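Marchand > Projetos > Coleta doméstica > Perguntas frequentes

Início Projetos Publicações Equipe Contato

Perguntas frequentes sobre o estudo de frutas na mesa

Atualizado em 2018-05-18

Desde que colocamos o relatório preliminar no ar, recebemos muitas mensagens simpáticas (e algumas bem exigentes, que também agradecemos!). Juntamos aqui as perguntas que mais se repetem, com respostas um pouco mais compridas do que o costume, porque achamos que quem se deu ao trabalho de escrever merece uma conversa de verdade. Quem assina as respostas é Michalis Petridis, com a ajuda de Jaxon Després na parte de treinamento.

O que vocês estão tentando descobrir?

A pergunta é bem simples de dizer e trabalhosa de responder: uma política de manipulação aprendida só com demonstrações feitas à mão, com garra portátil, consegue passar frutas de uma mesa para um prato quando as frutas variam muito de tamanho e de forma? A maior parte dos trabalhos que lemos antes de começar usava um objeto só, ou objetos bem parecidos entre si. Nós queríamos a bagunça de uma casa, com laranja grande e fruta miúda na mesma tarefa, encostadas umas nas outras, como ficam quando a gente esvazia a sacola da feira.

Por que uma garra na mão, e não teleoperação?

Porque é muito mais rápido de aprender e de carregar! Com a teleoperação, cada pessoa precisava de um bom tempo de prática até parar de esmagar ou derrubar coisas. Com a garra portátil, a pessoa sente nos próprios dedos quando o contato foi bom, e a câmera presa ao conjunto grava mais ou menos o que o robô vai ver depois. Digo "mais ou menos" de propósito – a diferença entre a altura do pulso humano e a do braço robótico ainda nos dá dor de cabeça, e falamos disso mais adiante.

Como é a mesa de trabalho?

Uma mesa comum perto da janela, com toalha xadrez, um prato decorado com flores e as frutas ao lado. Mantivemos a toalha porque o tecido enruga, e um modelo que só viu tampo liso costuma se atrapalhar com dobras. O peitoril também ficou como estava, com cabos e tomadas.
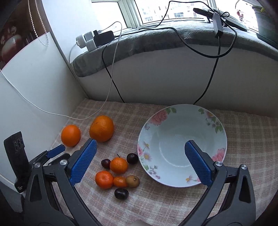 A ordem das frutas é livre. No começo pedíamos às pessoas que fossem da maior para a menor, e o Jaxon percebeu, lendo as trajetórias, que o modelo estava decorando a sequência em vez de olhar para a mesa. Foi uma semana inteira de abril para entender isso e mais uns dias para refazer o roteiro. Hoje a única instrução é passar uma fruta de cada vez e soltar com calma.

Quantas demonstrações foram gravadas?

O conjunto atual tem 3.377 demonstrações, feitas por 22 pessoas. Reservamos 53 arranjos de mesa para teste, que não aparecem em nenhum momento do treinamento. Cada arranjo é repetido com a mesma posição inicial do braço, para que a comparação entre versões do modelo seja justa.

E o resultado?

Nos arranjos de teste, o robô completou a transferência em 70 por cento das tentativas. Contamos como completa apenas a tentativa em que a fruta indicada termina dentro do prato e as vizinhas ficam na mesa. Se a fruta entra e depois rola para fora, é falha; se a garra leva duas de uma vez, também é falha (e acontece, acredite, com as pequenas que ficam coladas). Alguns leitores acharam o critério severo. Pode ser, mas preferimos assim, pois um critério frouxo deixaria o número mais bonito e nos ensinaria menos.

Quais frutas dão mais trabalho?

As pequenas, escuras e brilhantes, sem sombra de dúvida. O reflexo da janela muda com a hora do dia e o modelo às vezes mira no brilho, fechando a garra um pouco ao lado. As laranjas grandes são fáceis de localizar, mas exigem abertura quase total, e aí qualquer erro lateral empurra a fruta. As tangerinas ficam num meio-termo confortável. Já o cabinho de uma fruta, que parece um detalhe bobo, atrapalha bastante quando fica entre a ponta do dedo e a casca.

Por que a lente deforma tanto a imagem?

Usamos uma lente de campo muito largo para que os dedos da garra, o alvo e o prato caibam juntos na maior parte do movimento. As bordas ficam curvas e a mesa parece se dobrar, o que incomoda quem vê pela primeira vez. Testamos corrigir a distorção antes do treinamento e o desempenho quase não mudou, de modo que hoje o modelo recebe a imagem como ela sai da câmera. 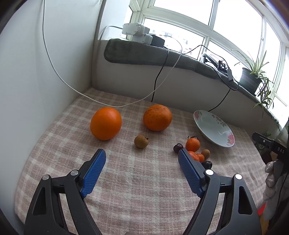
O ponto delicado é a posição do prato. Quando ele fica bem no fundo da mesa, ocupa poucos pixels durante a aproximação, e a política precisa decidir a direção com pouca informação. Acrescentamos arranjos com o prato mais longe, outros com ele mais perto, e foi essa mudança, bem mais do que qualquer ajuste na rede, que melhorou a fase de soltar.

O método funciona em outra casa?

Em parte. Levamos o mesmo modelo, sem novo treinamento, para a sala do grupo em Zotthorpe e depois para a cozinha de Bradside. Em Zotthorpe ele se saiu de forma parecida. Em Bradside a luz vem de cima e a bancada é escura, e ali as falhas de preensão aumentaram bastante. Ainda não temos tentativas suficientes em Bradside para publicar uma taxa, e preferimos esperar a segunda rodada.

Vocês comparam com outro método?

Sim, com a nossa própria linha de base, a Drarnier, que detecta a fruta primeiro e planeja a pegada depois. Ela vai muito bem com fruta isolada. No grupo apertado, perde para a política aprendida, principalmente porque escolhe ângulos em que um dos dedos bate na fruta vizinha. Uma combinação das duas é o próximo passo natural, e o Jaxon já tem um rascunho rodando.

Os dados serão abertos?

Queremos muito que sim! Falta terminar a revisão das gravações, que é feita a olho, uma por uma, e confirmar a autorização de cada participante. Quem quiser ser avisado pode deixar o endereço no formulário de contato, e a mensagem chega diretamente ao Michalis.

Posso mandar uma pergunta que não está na lista?

Pode e deve. Lemos tudo, embora a resposta às vezes demore um pouquinho em época de coleta. Se a dúvida for sobre calibração da garra, mande junto o modelo da câmera e a abertura máxima dos dedos, que isso nos poupa uma troca de mensagens.

14 comentários | 9 compartilhamentos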